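Trakix Robotics Club
Minutes of the meeting of 4th August

Leopold Pichler opened the meeting a little after the hour and thanked everyone for coming in over the summer, and especially the newer members, who we hope will stay with us for the whole season. The April minutes were read and approved with one spelling correction.

Branislav Lukáč then gave a long and very cheerful report on the container task for the Brarnska competition. The team has now logged 1268 practice runs out of the 2135 planned, and he wanted it written down that the younger students did most of the evening ones. There was a good deal of talk about see-through containers, and how much trouble haze and glare give the vision code.

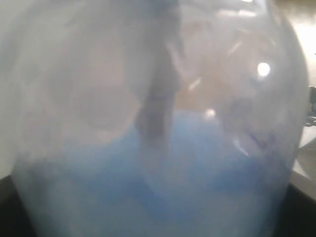

Wrist camera view, container task: blue contents behind a cloudy wall.

Leopold asked whether we should stick to solid-colored containers until the code improves. After some friendly back and forth it was agreed to keep both kinds in practice, and Branislav will write up the lighting settings so that all 3 teams start from the same place.

Money: the balance stands at $1759. The Schnyder order for spare finger pads was approved, with thanks to Devside for again letting us use their workshop.

Any other business: please label your batteries. Leopold will bring the sign-up sheet for the competition van next time.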